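Wie lernt ein Roboter greifen?

Kategorie: Technik für Kinder › Roboter

Zuletzt aktualisiert: 11. Dezember 2025

Wenn du einen Becher nimmst, denkst du nicht darüber nach. Deine Finger wissen schon, wie fest sie drücken müssen. Ein Roboter weiß das nicht. Man muss für ihn die richtigen Finger aussuchen, und das ist eine lange Arbeit.

In der Werkstatt Livura vergleicht Mirjam Kaufmann seit September verschiedene Greifer. Ein Greifer ist die Hand vom Roboter. Jeder Greifer bekommt dieselben Aufgaben, und jede Aufgabe wird 12 Mal wiederholt. Nur so ist der Vergleich gerecht.

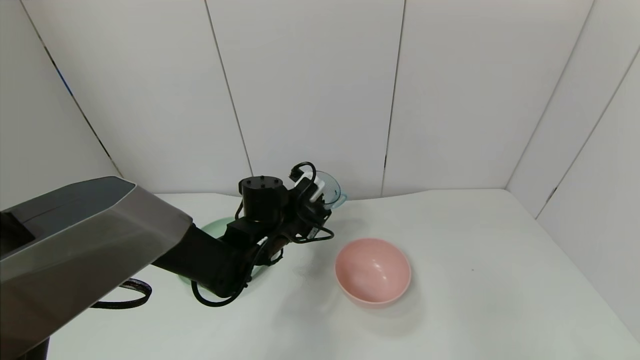
Ein dünner Becher aus Plastik ist schwieriger, als viele Kinder glauben. Drückt der Greifer zu stark, dann wird der Becher krumm. Drückt er zu schwach, dann rutscht der Becher weg. Mirjam schreibt nach jedem Versuch auf, was passiert ist — auch wenn es nicht geklappt hat.

Flache Dinge sind wieder anders. Versuche einmal, eine Münze vom Tisch zu nehmen, aber ohne Fingernägel! Für solche Aufgaben kommt es auf die Spitzen der Finger an. Auch eine raue Oberfläche kann helfen, so wie das Profil an deinen Schuhen.

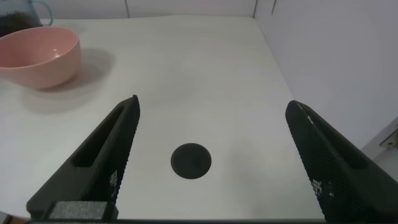
Zwei schwarze Greiffinger und eine flache, runde Scheibe, gesehen von der kleinen Kamera am Greifer.

Mit einer Kamera so nahe bei den Fingern kann man gut prüfen, ob der Greifer richtig über dem Ding steht.

Kontakt: Redaktion Irutham | © Irutham | Nach oben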